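What's Going On With the Brorkeo Line

If you ride the Brorkeo line you've probably noticed the orange fencing at Caten station, and you've probably cursed it a little too. I have. I use that platform five mornings out of seven, and the walk from the bus loop to the train now takes me all the way around the old ticket hall and up the ramp on the far side. So I spent a good chunk of this month finding out what's being built, and it's better news than I expected!

The big piece is the second entrance. Caten has only ever had one way in, on the Illel Street side, which is great if you live on Illel Street and a pain for everybody else. The new one opens onto Tsikata Avenue, with an elevator, covered bike parking and a proper drop-off lane (goodbye, double-parked cars). The old stairs will stay closed until the new ones are finished -- June, if the weather behaves.

Buses are changing as well. The 14 will stop right outside the Tsikata doors, and it'll run 3 times an hour in the evening, up from two. That extra trip matters a lot if you've ever watched the 14 pull away just as your train doors opened. The last bus leaves after the last train now, too. I asked twice to make sure I'd heard that right.

A few of you wrote in about the transfer between the 14 and the Brorkeo line. Your fare will still cover both, in either direction, and you don't need to tap again at the new entrance if you tapped on the bus. The reader by the elevator is for people starting their trip on foot. If it charges you a second time by mistake, hang on to your trip history and take it to the window on the Illel side, which stays open all through construction.

One more thing and then I'll let you go. The project team is holding a drop-in at Caten at 7 in the evening, down on the lower level, and you can bring up anything you like, from the elevator to the noise. I'll be there asking about the signs, which right now send you to a fence. My own list starts with the elevator, and I want to know who fixes it and how fast. Small parts are what usually keep an elevator out of service, and some of them are no more impressive to look at than that black block with the blue ends sitting in its light gray holder. I'd like to hear that spares will be kept close by. Come say hi if you make it, and if you can't, send me your question and I'll ask it for you.
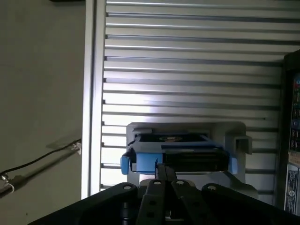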